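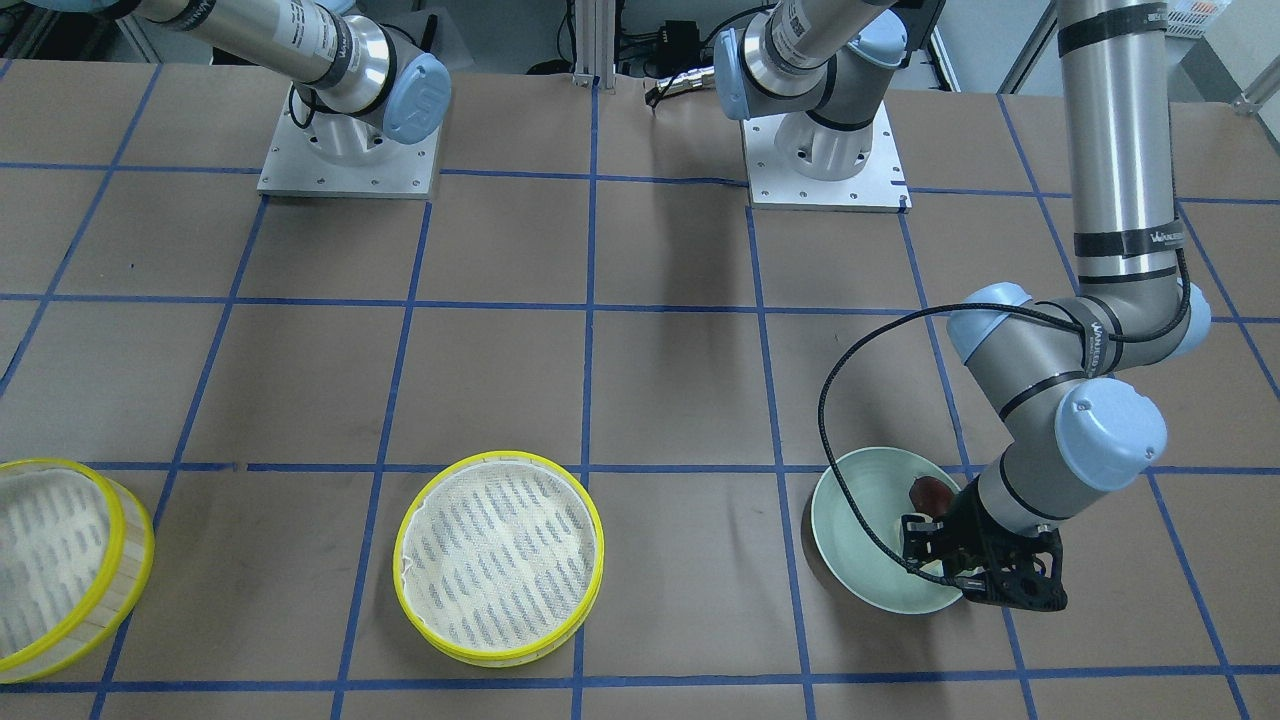
Verna Strickland says frozen is the wrong word and we should all stop using it, because frozen things can be thawed and the Faduran money is simply gone. She said it twice over the soup, the second time with her spoon pointed at me. I said gone where. She said ask Firidard Bank. I have asked Firidard Bank, three letters since June, and what comes back is a paragraph on compliance with a different signature each time.

The talk at Ovwood library was fuller than I'd expected. The Faduran envoy spoke for most of an hour and gave the figure as 87 million, held abroad under the sanctions, which would otherwise have gone on insulin, dialysis and wheat. I wrote it down. I also wrote down that last autumn his own ministry said 30 million, and that no new accounts have been closed in between, at least none anyone will name. When I put this to him he said the larger sum included "consequential losses". I asked for the working. He said it would be published. It may be, but I've been promised published working by governments on both sides of this and my shelf is still mostly empty.

Our side is no better. The junior minister's reply came this morning, 4 pages, and says again that food and medicine are exempt. On paper they are. I've read the exemption (16 pages, with annexes) and a hospital buyer would need a licence, a bank willing to touch the payment and a shipper willing to insure the load. Demetrius Kapoor spent a year trying to get dialysis filters in that way and got one pallet as far as the port. I asked him tonight how many licences had been refused. None, he said, they just don't answer. So the minister can stand up and say no application has been turned down, and it will be true.

What I can't swallow is the word stolen. The envoy used it, and half the room clapped. Stolen means somebody is spending it, and I have seen no sign that anybody is. I've seen plenty of signs that the envoy's president was moving money out well before the sanctions – the Lewis report has the dates – and there wasn't a word about it from the platform. Verna thinks I'm being fussy. She says a child who needs insulin doesn't care which verb I pick. Fair enough, but the verb is what they'll vote on.

Came home cross with everyone and a bit with myself. Left my scarf there.

To do: write to Firidard again and ask for a named person. Ask Demetrius for copies of the licence forms, with the dates on. Look up what the ministry really said in the autumn, in case I have the 30 wrong – my notes say million, but the handwriting is terrible.

Bed at half past eleven.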